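Equipment planner for home-robot group, part time

I'm looking for somebody who likes spreadsheets and robots in equal measure! We're Trelance, a small outfit, and we do most of our testing in a simulated living room before we spend real money on machines.
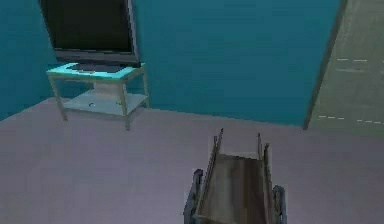 The job is 20 hours a week, and it's mostly purchasing. You'd take our wish list (long, and a bit dreamy) and turn it into a budget we can live with: two mobile bases, spare batteries, workstations, service contracts. Quotes from Durkex and Senska are already in, and they don't line up at all.

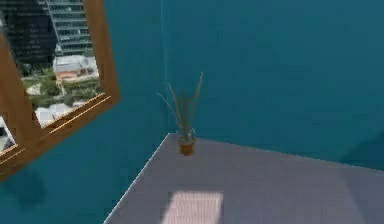 The simulated room, window corner with the potted plant.

You don't need to code. I'd love it if you'd bought lab or warehouse gear before, and if you're happy asking a supplier the same question 30 different ways until the shipping cost shows up. 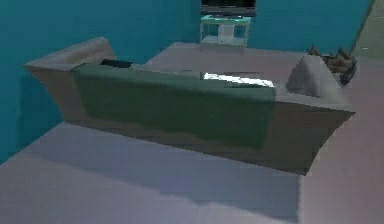
Wolfram Rieger wants me to add that whoever takes this should push back on him when he asks for a second arm before the first one is paid for. Fair enough, consider it added.

The contract runs two years, remote is fine, and we'd like you here by December so you can get your hands on next year's budget.

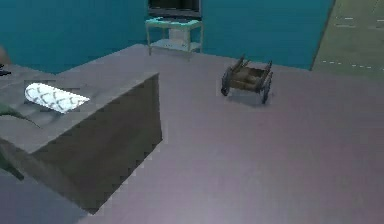

Same living room, with the wooden cart out on the floor.

Send a resume and a few lines about something you bought for work to Friederike Harms (that's me).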